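Last updated January 19, 2023

# Tableware and Place Settings: Frequently Asked Questions

The Grellham Residence Dining Office lends trays, plates, mats, and cutlery to residents and to approved community groups. The answers below apply to all loans made from the Vetudley Street counter. Questions that are not covered here may be sent to Rafia Sial, Dining Office Supervisor.

## Borrowing

**Who may borrow tableware?**

Any current resident may borrow items for personal use. Community groups must be registered with the office before their first loan. Registration is free and remains valid until the following September.

**How many pieces may be borrowed at one time?**

A resident may borrow up to 71 pieces. Registered groups may borrow up to 443 pieces, subject to availability. A knife, fork, and spoon count as three pieces — not as one set.

**May I reserve a particular style of tray?**

Requests are accepted but cannot be guaranteed. The office holds some 700 trays, both plain and printed. Most of the printed trays carry animal designs and are requested chiefly for children's meals.

## Setting the table

**What is included in a basic setting?**

A basic setting consists of one tray, one round plate, one table knife, one fork, and one spoon. Mats are issued on request. Cups and glasses are borrowed separately from the Makris Room.

**Where should the mat be placed?**

The mat is laid flat before anything else is set down. It may go under the plate alone, with the tray standing beside it directly on the tabletop. Long tables may be set with one mat for every two diners. 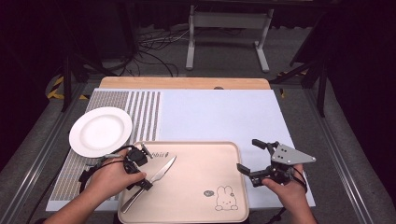 Cutlery is placed on the tray after the plate is in position. For a formal meal, the knife is straightened so that it lies parallel to the side of the tray, with the handle toward the diner. For informal meals, cutlery may be left on the tray in any arrangement.

**Does a printed tray have a correct direction?**

Yes. Any lettering should be readable from the diner's seat. If the tray has a drawing without lettering, the drawing should stand upright as seen by the diner.

## Care and return

**Must items be washed before they are returned?**

Items must be rinsed and free of food. Full washing is carried out by the office. Printed trays should be wiped with a soft cloth and should not be soaked or scrubbed with abrasive pads.

**How should knives be returned?**

Knives are returned in the gray cutlery bin, handles up. Please do not leave them between stacked plates.

**What happens if an item is lost or damaged?**

Please report the matter at the counter when returning the rest of the loan. Ordinary wear is not charged. Chipped plates should be handed over separately — they are withdrawn from use even when the chip is small.

**Whom should I contact about a large event?**

Events for more than 100 diners are arranged with Noman Niazi, Events Coordinator, at least two weeks in advance. Request forms are available at the counter.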